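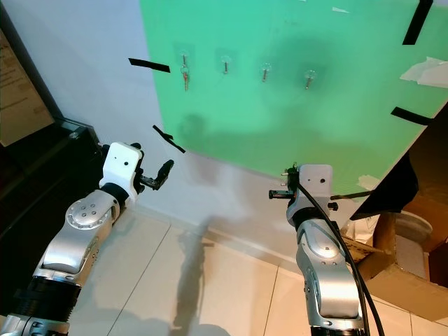 2 Jan 2024
By Lesego Sibiya
35 shares | 13 comments

The bride had asked for candid. She said it four times on the phone, and she sent me a folder of pictures she loved, all of them candid, all of them taken by people who had plainly spent twenty minutes telling somebody where to put his elbow.

I've been photographing weddings around Drinholm long enough to know what the word means. It means you want to look wonderful without having been caught trying. I sympathize. I would like that too, and I have a drawer of passport photos to show how it's going.

So on the day I did what I always do, and lied a little. "Just walk toward the barn," I said, "and ignore me." Then I walked backward in front of them through a cow pasture, holding two cameras and shouting encouragement. They laughed, mostly at my footing. The bride's mother has that one over her fireplace in Prultdale and tells visitors it was a completely natural moment.

I came home from that wedding with 2,016 frames. Of those, a fair number were of the cake, which held still and had no opinions about its chin. Another batch showed the groom's uncle with his eyes shut. He had them open all day, as far as I could tell, except for the hundredths of a second that concerned me. By the end of the culling I had developed real respect for his timing.

The family portraits are where a photographer earns the money. Couples hand me lists. The Abernathy wedding, back in March, had a list with footnotes: this aunt not beside that aunt, the stepbrother on the end in case he needed to be cropped later. I put everyone on the church steps and the rain came in sideways from Flodwood, and within a minute both aunts were under the same umbrella. I have it in color and in black and white. The family ordered neither.

I used to mind that sort of thing. My first few years I sent couples the pictures I was proud of, which tended to be of doorways with a veil going through them. They wrote back politely to ask if there were any of Grandpa. There was one of Grandpa. He was blurry and holding a shrimp. They printed it at poster size, and I started taking more pictures of grandpas.

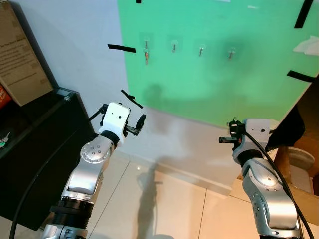 How long should a couple set aside for family portraits?

Forty-five minutes is plenty for most families, provided one loud cousin is put in charge of fetching people from the bar. Add another fifteen if your list has footnotes.

The loud cousin matters more than my lenses do. I can't tell your relatives apart, and I can't yell "Uncle Pete" into a crowd with any authority. She can, and she's been waiting years to be asked.

As for candid, I still promise it. I'll be the one in the pasture, going backward, telling you to act as if I'm not there. Bring flat shoes.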